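Hand gripper pair – set up and upkeep
Project report, part 2
Dec 7, 2019

What we had to do

Take over the two hand-held grippers from the April group, get both closing properly again, write down how to look after them. Bench is called Zolley in the log, no idea why, kept the name so the old notes still match.

State at the start

Left one closed crooked. One jaw got there first and the other dragged after it. Right one closed straight but the pad had a shiny patch and things slid out. Log said last service was at 298 cycles, then no entries at all, so we can't say how many it had really done. We started a new count.

Taking apart

Screws on top of the body out first, inner ones before the outer ones. Put them in a lid or you will lose them, we lost one under the bench and had to order a bag from Plusico. Slide the jaws off together. Do not pull one on its own, the linkage jumps and you need both hands and a lot of patience to get it back.

Inside the left one was grey muck, old grease with fluff in it. Wiped out with a dry cloth, then a bit of Driltico light grease on the slides, thin film only. First time we used far too much and it crept out onto the pads, so the pads had to come off and be washed aswell.

Pads

Blue pads, glued. Warm them a little and they peel. Scrape the old glue off completely, any lump left behind tilts the pad and you are back to crooked closing. That was half the fault on the left one. Other half was a bent pin, replaced.

Leave the glue overnight. We tried after lunch once and the pad walked.

Grip check

Gatti sheet says to use a steel rod. We did that, 86 closes each side, no slips. But a rod is easy, it's straight and rough. So we added glazed ceramic spoons, thin handle, slippery, held up off the table one in each gripper.

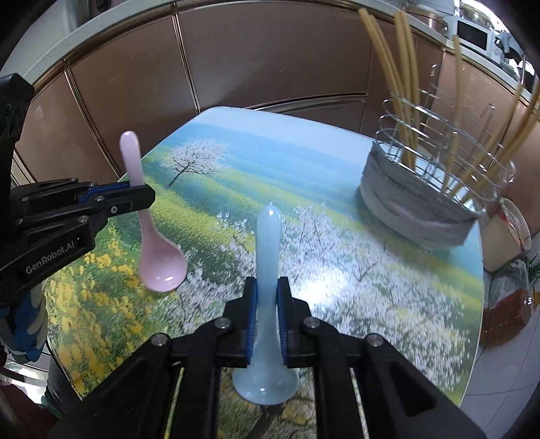
Handle wants to be square to the pads before you squeeze. If it goes in at a slant the spoon swings round when lifted and you think the pad is bad when it's only the way you took hold. Squeeze slowly – the last bit of travel is where the force comes on. Wipe the pads before every round, finger grease is enough to spoil it.

Looking after them from now on

Dry wipe after each session. Screws checked by hand, snug, not cranked. Grease only when the slides feel dry. Write the count in the log even if nothing went wrong, becuase the gap in the old one cost us most of a morning.

Still to do

Spare pins, we have 2 left. Better stop on the left trigger. Wiring not looked at.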